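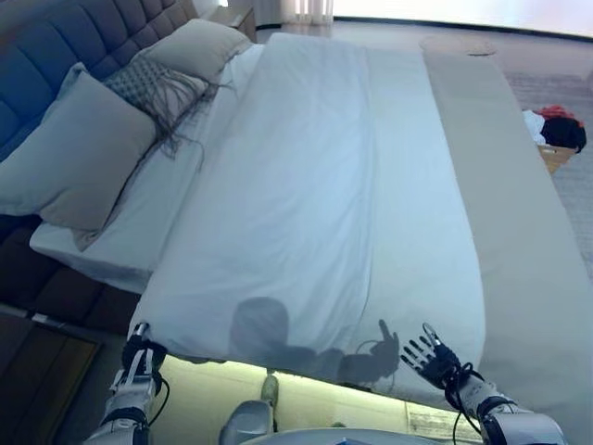 Unit 4: Bedding and laundry in small hotels

Reading for this unit: chapter 6 of the course pack, plus the stock sheets handed out in November. Tutor for this unit is Jean Skinner. Xiaoqing Deng takes the seminar group.

4.1 Par stock

Par is the number of full sets of linen held for each bed. One set is on the bed, one is in the laundry and one is on the shelf. That makes three par, the usual minimum for a hotel that washes its own linen. A hotel that sends linen out needs more, depending on how often the van comes.

Worked case. A hotel has 100 double beds and holds six par, counting one sheet per set. It owns 600 bottom sheets. If the laundry loses or spoils 6 sheets in every 200 it handles, and the hotel sends 2,000 sheets in a month, it will lose 60 sheets in that month. At that rate one full par is gone in under two months. Check the loss rate before ordering new stock. Many hotels order first.

4.2 What counts as linen

For stock purposes, split bedding into two groups.

Changed for every guest: bottom sheet, duvet cover, pillowcases, towels.

Changed on a schedule: duvet, pillows, mattress protector, decorative cushions, bed runner.

The second group causes most of the complaints. Runners and cushions touch the guest's luggage and clothes and may go weeks between washes. Fringed and textured covers take longer to clean and often can't go through a hot wash, so read the care label before buying in quantity. Upholstered headboards are furniture, and are vacuumed and spot cleaned in place.

4.3 Fibre and weight

Cotton is comfortable and stands up to hot washing but is slow to dry and iron. Polyester and cotton blends dry faster, crease less and cost less to run. Pure linen is rarely used in small hotels.

Thread count matters less than students expect. Yarn quality and weave have more effect on how long a sheet lasts.

White is normal for sheets and duvet covers. Whites can all be washed together, and replacements match the old stock.

4.4 In-house or contract

In-house: the hotel pays for machines, water, power, chemicals, staff and floor space. It controls the timing.

Contract: the hotel pays per piece or by weight. It needs storage for clean and dirty linen and somebody to count both.

Rental: the laundry owns the linen. Losses are still charged back, so read that clause.

The seminar will compare two quotations, from Trolumetti and from Heitmann. Bring both sheets. Look at the minimum weekly charge first.

4.5 Task

Write one side of A4 on the linen store you visited. State the par level, who counts, and where rejected pieces go. Guangming Zhong and Yasaman Ghasemi are presenting theirs in the seminar.

Hand in at the office by 4 pm.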